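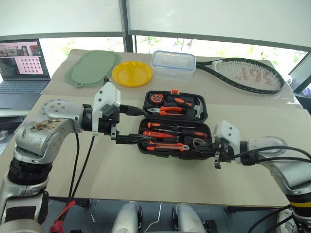

1/ Cell maintenance notes: the two-arm bench cell at Bamthorpe

The Relley workshop is publishing its upkeep routine for the tool-case cell in a short series of posts. The routine was prepared by Lorenz Kofler and applies to both arms. Comments from other sites are welcome.

2/ Work surface. The table is covered with two sheets of cardboard, one at the rear and one at the front. The tool case belongs on the front sheet. The plate, the food container, the racket and the green item remain on the rear sheet, clear of the case. A sheet that has begun to curl is replaced the same day.

3/ Cabling. Each cable is followed by hand from the wrist back along the arm, with power isolated. Operators should look for flattened sections and for loops that have grown long enough to catch the front of the table. The red marker on the left arm's cabling is to stay where it is — it is our reference for slack.

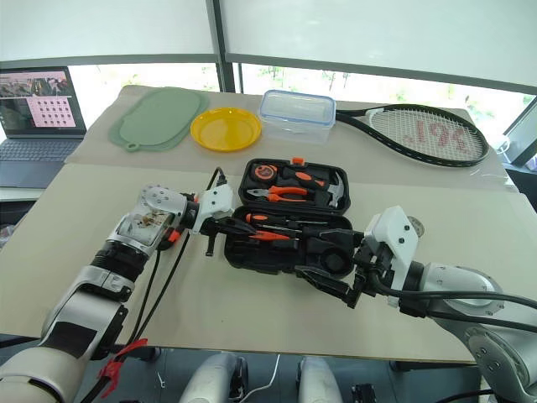 4/ Slack is then tested through the full reach of both arms at reduced speed. If a cable draws tight at any point, the run is stopped and the cable is dressed again from the wrist. Ties are never to be cinched against a connector.

5/ Gripper fingers. Fingers are wiped with a dry cloth at the start of each shift and inspected every 100 cycles. They are replaced in pairs at 800 cycles, regardless of appearance. Housing screws are checked at the same time. The current left pair was at 300 cycles when these notes were drafted.

6/ Replacement fingers are kept in the Hervieu cabinet, second drawer. Please record the pair number in the Dalar log before fitting. Entry 102 was made without one and has been returned to the operator for completion.

7/ Tool case. The case is opened fully before homing, with the lid on the far side and the lower tray toward the arms. Handles are mostly orange and recesses are black, so a tool sitting proud of its recess is readily noticed by the operator. It should be reseated by hand with the arms parked.

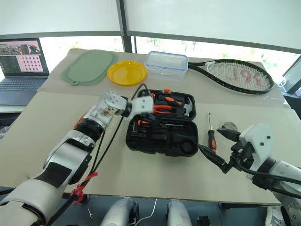 8/ Any small part found on the cardboard at the end of a run is bagged and labelled, and the finger pads and housings are examined before the next start. Parts are not to be returned to the case until they have been identified.

9/ The next scheduled inspection is in March. Sites wishing to adopt the routine may request the check sheet from the Relley workshop — please state the arm model and the colour of your work surface.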